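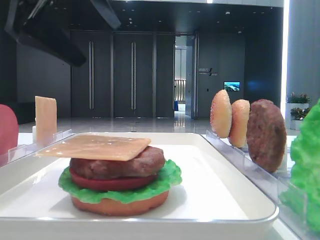 Burger Stacking Set: Frequently Asked Questions

What comes in the Dakus burger set?
The set has bun halves, patties, lettuce leaves, tomato slices and cheese slices, plus a white tray and clear racks to hold the pieces. Sauce bottles, fries and drinks are sold separately under item 433.

What age is it for?
We recommend it for children 3 and up. Younger children can play with an adult sitting with them. The pieces are large, but a child who still puts everything in their mouth may bite chunks out of the lettuce.

What order do the pieces go in?
Any order your child likes. The order cards start with an easy one: bottom bun, lettuce, tomato, patty, cheese, top bun. Later cards leave things out or ask for two patties. Most children need a few tries before they check the card before reaching for a piece.

The cheese slides around. Is something wrong with it?
No. The cheese is square and the patty is round, so the corners hang over. There are no magnets or hook-and-loop dots in any of the pieces. A crooked slice will still hold a top bun.

My child's burgers keep falling over. Any tips?
Put the lettuce down flat and press the middle lightly before adding the next piece. The ruffled edge can lift one side of the stack. Build on the tray instead of on carpet.

Do we have to use the racks?
No, but they help. Pieces stand on edge in the slots, so a child can see what is left and pull out one at a time. Set one rack on each side of the tray if two children are playing. The racks are acrylic and will scratch if they are stored under heavier toys.

How do I clean it?
Wipe the food pieces with a damp cloth and mild dish soap, then let them air dry. The lettuce takes longest because water sits in the folds. Do not put any part in the dishwasher or microwave. The tray can be washed in the sink.

Can I buy replacement pieces?
Yes. Lettuce and cheese are the ones people lose most. Order them through the Parts page using item number 488 and write the piece you need in the notes box. Single pieces ship from our Rirnetlow warehouse every Wednesday.

Does it work with the Driltier play kitchen?
Yes. The tray fits on the Driltier counter with the stove cover down. It does not fit inside the oven.

Do you offer a discount for preschools?
Orders of 5 or more sets get the classroom price. Orders of 40 or more need to go through the school order form, and you should allow extra time for delivery.

What if a piece arrives damaged?
Send us a photo of the piece and your order number through the Contact page. You do not need to return the rest of the set.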